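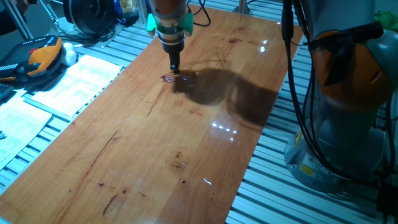
About Gradden School

Gradden is a small independent school for children in kindergarten through grade 8. We opened in January with one mixed-age class in a rented building on Moschos Road and moved to our present site after 4 years there. Today we have nearly 200 students.

Our teaching is based on the Montessori method. Children work in mixed-age groups and choose much of their own work during a long morning period. Teachers give short lessons to one child or a few at a time and keep a record of what each student has practiced. Reading, handwriting and math are taught every day. We do not give letter grades before grade 6. Parents receive a written report twice a year and meet with the teacher after each one.

Afternoons are for science, music, art and time outdoors. The school garden covers 2,110 square feet, and every class has a bed to plant and look after. Older students spend one week each spring at Skisosar, our partner farm, where they help with the animals and cook their own meals — parents are asked not to send snacks.

Istska, our after-school program, runs until 5:30 on all school days. It is open to enrolled students only, and places are limited to 10 per age group.

Families who are thinking about applying are welcome to visit. Tours take place in the morning, while classes are working, and last an hour. Please call the office to set one up. Applications for kindergarten are read in the order they arrive — brothers and sisters of current students are placed first.

Page last updated March 22, 2018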